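Meet the Leseck Helper, a Robot That Fetches

Have you ever been sent to find the scissors and come back with everything except the scissors? Finding things is hard work! You have to remember what you're looking for, open the right drawer, look past the stuff you don't want, and pick up the one thing you do.

Now think about teaching a robot to do that. A company called Leseck is trying, and their robot, the Helper, is made for clinics and hospitals. It has two arms, two legs and hands with fingers, and its job is fetching and putting away. It doesn't give shots or look down your throat. Nurses and doctors still do all of that.

Why give a robot fingers? Lots of factory robots have a simple pincher, like a crab claw, and that's great if you pick up the same part all day long. But a supply drawer is a jumble. A small box might lie crooked, and a flat packet can be really tricky to get hold of (try lifting a playing card off a smooth table and you'll see).

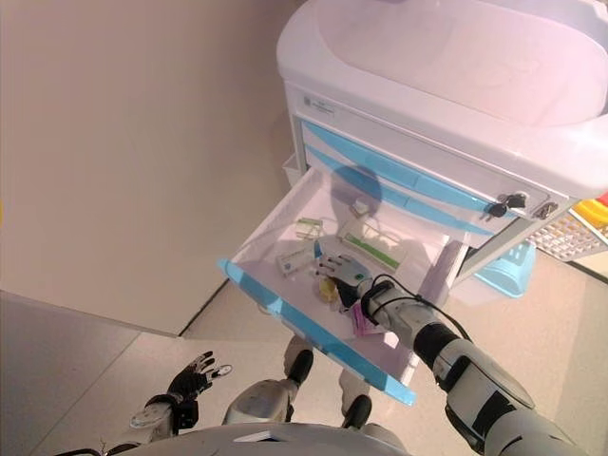
Kiều asked whether the robot knows what's inside each packet, or if it only knows the shapes. Great question! The Helper can't see through a wrapper any more than you can. It uses its cameras to compare colors, sizes and printing with pictures it has studied. Leseck says it practiced with 2000 different pictures of supplies before it ever tried a real drawer. If it isn't sure, it stops and asks a person to check.

The hand has its own tricks. Little motors bend the fingers, and sensors tell the robot how hard it is pressing. Squeeze too softly and the box slips. Squeeze too hard and, well, crunch.

Is it fast? Nope! At the Hillberg clinic, where the Helper is being tried out, one trip to the cart takes some 8 minutes. A nurse could do it in 2. It also gets mixed up when packets are stacked on top of each other, and a shiny wrapper can fool its cameras. Those are the things the engineers are working on next, and a new version of the hand is due in July.

Try it yourself: put a few small things in a drawer, pull on a pair of thick winter gloves, and pick up just one without moving the others. Then try it with one eye closed!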